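To: Rollgate Residents list
Date: Sunday, January 14, 2018
Subject: Re: Hall floor - sand it or cover it?

Quick reply as I'm out the door in a minute. Answering bits of the last message in turn.

> We've now had 2 prices for the floor. Skotach want to
> sand and seal the old boards, Cho would lay laminate
> straight over the top. Cho's is cheaper by 468 pounds.
> Do people mind which? Need to tell them before March.

Yes, I mind a bit. Had sanded boards in the last house and they marked if you looked at them. Also the dust. Weeks of it, in the cups, everywhere. Laminate you just sweep.
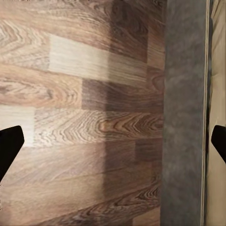 Colour is the other thing. Cho's sample card is all one flat grey and it'll look like a dentist's. I'd much sooner have a mix of boards, pale cream next to mid brown next to a really dark one, with the knots showing, like the floor in the picture. Hides crumbs, hides scuffs, and if one plank has to be swapped later it won't stand out. Can somebody ask if they do a mixed pack in a decent thickness? Not the thin stuff.

> Also the doors. If the floor comes up, both sets will
> need trimming.

Both sets, yes, and the kitchen one sticks already. Get that in the price in writing. Last time "trimming" was extra and we had a row about it.

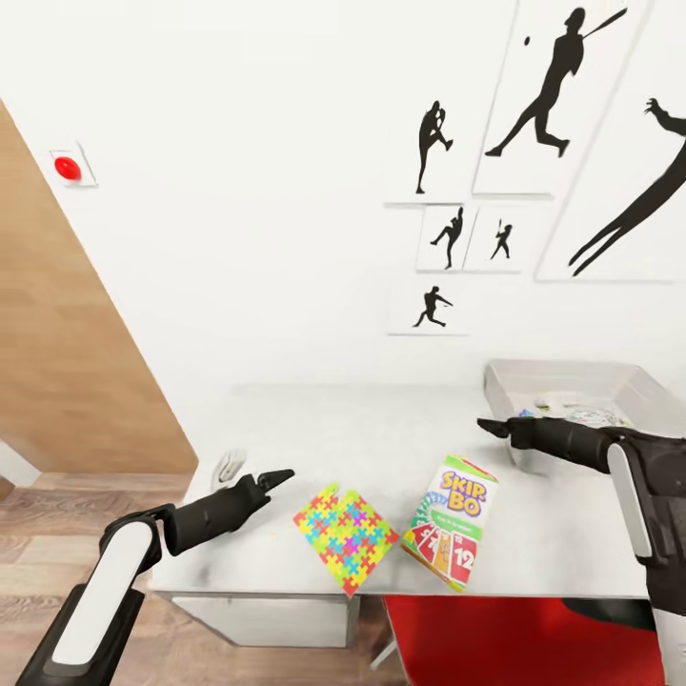
And the metal strip at the kitchen threshold, same goes. It's been loose since the Zostadlow lot had their dance weekend and I've caught my foot on it more than once.

> Fund stands at just over 2000, so either is possible
> but we'd have little left for the heaters.

Heaters before floor then, if it comes to it. People wont come in the cold however nice the boards are. The floor has lasted this long. Could we ask Cho to hold the price till the summer?
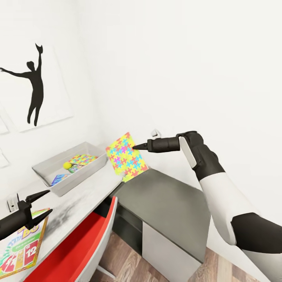 If they say no, then do the main room only and leave the corridor as it is. Nobody sits in the corridor. Would save a fair bit and the lino there is fine appart from the corner by the meter cupboard.

Wouldn't go with Skotach in any case unless they come down a lot. Have to run, back on email tonight.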